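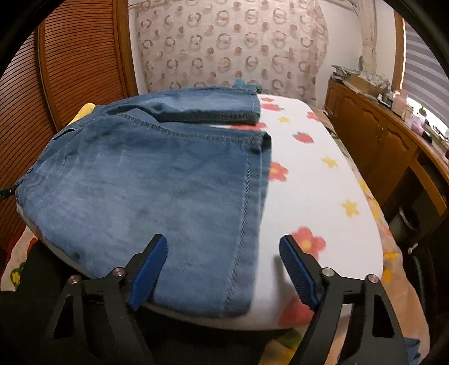

jeans on the board, flowers on the cover

ok so I've been hemming and fixing my own pants for a couple years now and people keep asking me where to start, so, a thread I guess

first thing. wash them before you cut anything. I skipped this on a pair I got at the Rilier outlet in Trudville and they came out of the dryer as capris. they were not sold to me as capris

second, put them on with the shoes you're going to wear and pin ONE leg. take them off, measure, copy that to the other leg. if you pin both while you're wearing them you will lean and they'll be different lengths, I don't make the rules

thread! get the thick stuff for the topstitching. I use Brernach in the gold color, it's a 222 yard spool and I'm still on my first one after 6 pairs. regular all-purpose in the bobbin is fine

needle says jeans on the packet, buy that one. I broke 2 regular needles on the same side seam in one evening before I gave in and went to the store (they close at 8, I got there at 7:50, sorry to everyone who works there)

the lump where the side seam folds over itself is the worst part. fold it, put a scrap cloth over it, whack it with a hammer. then steam the heck out of it. then go slow and turn the wheel by hand over the hump

someone in the replies is asking about keeping the original hem. yes you can! you fold up the extra and stitch right next to the old hem, then trim and press it flat. looks great from the front, a little bulky inside. I do this on the nicer ones

also asked: what machine. it's an old Yuan I got secondhand, it does straight and zigzag and it screams a little on denim. you don't need a fancy one

last pair cost me about 520 pennies in thread and needles, and the shop by my work wants way more than that for one hem

going to do a separate one on patching inner thighs because WOW do I have opinions about iron-on patches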